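Tully Community Hall Users Group
Minutes of the July general meeting

Meeting opened at 7.05 pm in the supper room. Eight members present. Apologies were received from the playgroup and the garden club.

Minutes of the previous meeting
Read and accepted with one change. The key deposit should have been listed under hall hire and not under kitchen.

Matters arising
The gutter over the side door has been cleared. The downpipe is still loose and will be looked at when the ladder is back from the football club.
The letter to council about the street light has been sent. No reply yet.
The missing urn lid was in the cupboard under the stage.

Money
The balance was tabled and accepted. Hire income was up on the same month last year, mostly from the two weekend markets. The power bill was higher than expected and a copy was passed around. It was agreed to read the meter at the start of each month and write the figure in the diary by the phone.

Hall heating
Most of the meeting was taken up with this item. The old gas heater at the stage end failed its service check and has been tagged out. The group has to decide whether to repair it or go to electric panels along the north wall.

Two quotes were tabled. Flurnent quoted for a repair to the existing unit, with a new fan and flue. The work carries a 2 year warranty. Fivusano quoted for panels with a wall timer and asked for a $500 deposit to hold the price until spring. Both firms have been through the hall and both said the ceiling insulation is poor. 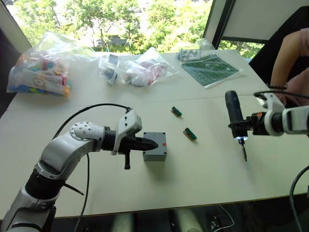
Members who use the hall in the mornings spoke in favour of panels as the room takes a long time to warm up and they are only there for an hour or so. The dance class did not mind either way but asked that nothing be mounted lower than the window sills. It was pointed out that the switchboard may need upgrading before any panels go in and that neither quote covers this.

Moved that we get an electrician to check the switchboard and report back before a decision is made. Seconded. Carried, one against.

Moved that up to $600 be set aside for the switchboard check and any small repairs that come out of it. Seconded. Carried.

In the meantime the two portable heaters can be used, but not on the same power point. A sign is to go up near the stage. Hirers are to be told when they pick up the key.

Kitchen
The left oven door is not closing properly. Hirers have been leaving food in the fridge again. Agreed that anything without a name on it will be thrown out when the bins go out. New tea towels are needed. The garden club has offered a box of mugs, accepted with thanks.

Bookings
The Totow road crew has asked to use the car park for a site meeting. Agreed, no charge, provided the gate is left clear for the playgroup.
A request for a late finish for a birthday was discussed. The usual 11 pm finish stays, with music off at 10.30 pm.
The booking sheet for spring is now on the noticeboard. Regular users should check their times and mark any changes in pencil.

General business
The side gate latch needs replacing. The hardware store has one in stock.
Stacking chairs are to go back no more than six high. A few legs have bent.
The defibrillator battery was checked and is in date.
A member asked if the piano could be tuned before the end of year concert. Price to be brought to the next meeting.

Next meeting will be in the supper room at 7 pm, date to go on the noticeboard. Bring a plate.

Meeting closed 8.40 pm.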